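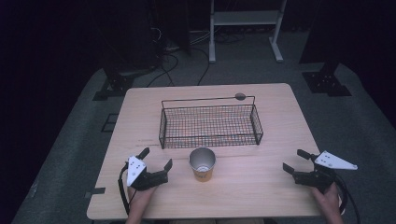
How to Request and Cite Papers from the Setthorpe Women's Education Archive

The Setthorpe archive holds the records of three teacher training colleges for women, together with the private correspondence of several of their founders. Scholars of religious history, school reform and the early women's movement are welcome to consult the material. The steps below apply to all readers, including members of the university.

1. Search the catalog

Begin with the online catalog, Brutico. It currently contains 3,594 entries, each describing a folder or a bound volume. Single letters are not listed separately. Search by the name of the college first, then narrow the results by decade. Married women are entered under the surname they used when the document was written, so a person may appear under two names.

Write down the full shelfmark as it is displayed, including the letters before the number. Requests that give only a title will be returned.

2. Register as a reader

Complete the registration form and send it with a short statement of your research topic (no more than 500 words). Doctoral candidates should also attach a letter from their supervisor. Registration is valid until the end of the following September.

Readers who wish to see the Awan bequest must state this on the form. Parts of the bequest remain closed under the terms of the gift, and access to the remainder is decided by the head of collections, Rukhsana Rana.

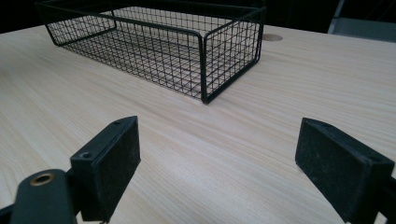

3. Order your material

Place orders through your reader account at least two working days before your visit. You may order up to three folders at a time. Further folders can be requested once the first have been returned to the desk.

Some 2,000 pages of committee minutes have been digitized and are available only in that form. The originals are fragile and are issued only when the physical document itself — its paper, binding or watermark — is the subject of study.

4. Take notes and request copies

Use pencil or a laptop. Keep the sheets in the order in which you find them, even where that order is plainly wrong, and report the error to the desk. Many of the letters are undated, and their position in the folder may be the only evidence of when they were received.

Copies for private study may be ordered on the yellow slip. Permission to publish a copy must be sought separately, in writing.

5. Cite the source

Give the elements in this order: writer, recipient, date, shelfmark, folio. Place any date you have supplied yourself in square brackets. The name of the archive should be written out in full in the first reference and may be shortened to SWEA in later ones.

Material transferred from the Wamine deaconess house keeps its old numbering. Cite the old number first, followed by the current shelfmark in parentheses.

Changes to this guide

Steps 2 and 3 were revised on Thu 8 August. Orders placed before that date will be handled under the earlier rules.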